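Luvia Countertop Dishwasher: Your Questions

Will it fit in my kitchen?
Very likely! The Luvia was made for small kitchens, and it sits happily under most wall cabinets. Leave a little space behind it for the hoses.

Do I need a plumber?
No. It hooks up to your faucet, or you can fill the tank by hand - great for renters.

How much does it hold?
8 place settings. Dinner plates go along the back, and you'd be surprised how many mugs fit up top.

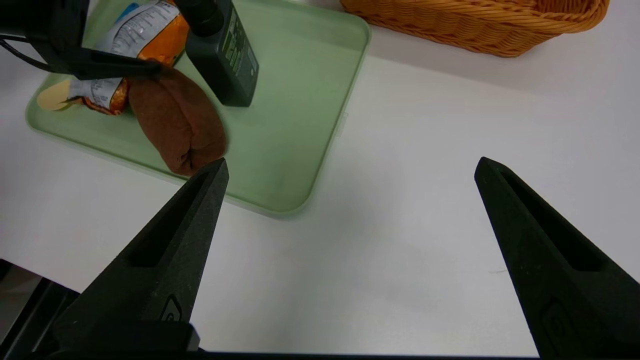
Is it loud?
We love how quiet this one is. Issa Sfeir at our Pleston store runs the floor model all day and still takes phone calls next to it.

What does it cost?
$297, and delivery is free within 25 miles of Pleston. We'll carry it upstairs, too.

Can I wash pots in it?
Sure, just fold down the rear rack first. Very tall stockpots won't fit.

Who do I call for parts?
Ask for Nadine Sleiman at the parts desk. She keeps filters and spray arms in stock.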